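Simulation data working group
Minutes, May meeting

Present: Ritva Peltonen (chair), Tamsin Alcantara (minutes), two members of the Becerra training team
Apologies: none

1. Minutes of the last meeting
Approved with one correction. The batch marked as lost was found on the Osari server.

2. Collection status
The target for the kitchen counter set is 1,000 accepted examples. Tamsin reported 396 accepted so far. Another 18 were rejected, most of them for wrong task labels. Ritva asked that rejected runs be kept in their own folder until the label check is done.

3. Randomized scenes
Textures for walls, cabinets and counters come from the Prekorby library. The training team wants more changes in the cabinet fronts between runs and is fine with the current tile. It was agreed to keep the mug task as the main task until we reach 500, then add fruit.

4. Review of renders
The group looked at renders from the L-shaped counter layout.
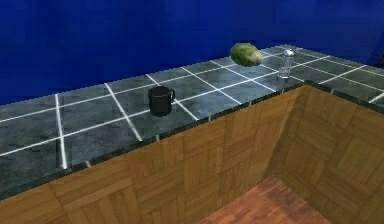
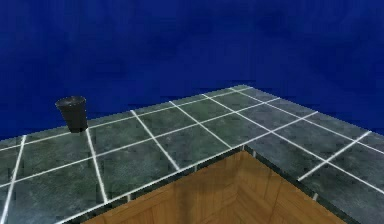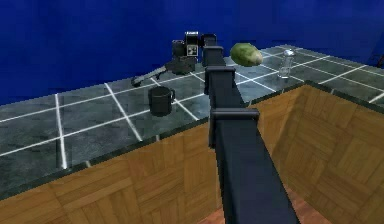
Blue wall and tiled counter in all three. The arm is in view only in the third, with the gripper near the mug. Ritva noted that the first and third have the fruit and the glass shaker as well, and the second has only the cup. Tamsin will check that the object list saved with each run matches what is rendered.

5. Label wording
"Mug" and "cup" are both used in the task text. Becerra would like to keep both. Agreed.

6. Actions
Tamsin: object list check, label fixes on the rejected runs.
Ritva: ask Brurow for more render time in the evenings.
Training team: send a list of cabinet textures to add.

Meeting closed at 3:40 p.m.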